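Home Journals Browse Submit Alerts
Share 215 Comments 0

3.2 Plants kept on indoor tables: how often people water them 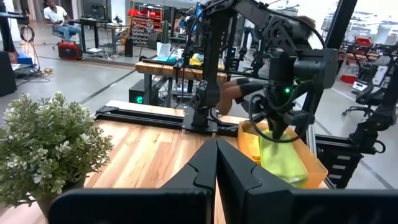

Figure 2. Potted plant with small pale green, white-edged leaves on a wooden tabletop.

One respondent in Zarnska wrote that she waters whenever the leaves look dull, never by the calendar, and that the advice on store labels had cost her two plants already. Answers like this were common in the free text part of the survey and they shaped how we coded the rest.

We sent the questionnaire to 878 households in Zarnska and Kuris. Usable returns: 479. The rest were blank or had no answer for item 4 (days between waterings), which we needed for everything below. No reminder letter went out in Kuris, a budget matter, so the two towns are not strictly comparable and we mostly pool them.

Watering interval. Most people gave a range, not a number. We took the midpoint. Where somebody wrote "when dry" we coded it as a seperate group, following Li, and did not try to guess at days. That group came to 100 households, larger than we planned for. Their plants were reported lost less often over the winter, but they also had kept plants for longer, and with the data we have the two can't be pulled apart. See limits, section 5.

Leaf drop. Self reported, so weak. People notice leaves on a table and miss them on a floor or behind a heater. February was the worst month in both towns. Heating is the likely cause, dry air near windows, though we did not measure humidity in the homes and the Rolel station readings are outdoor only.

Pot size was asked in inches and in centimeters on different versions of the form. Our mistake. Converted where the unit was clear, dropped otherwise. Drainage holes: yes/no, and a fair number did not know. We kept "don't know" as its own answer becuase folding it into "no" changed the sign of the effect in Kuris.

Light was scored by window direction only. Trees, curtains, buildings across the street all ignored. A rough measure, fine for sorting homes into bright and dim, not much more. Table 3 has the split by town.

Previous section Next section References Top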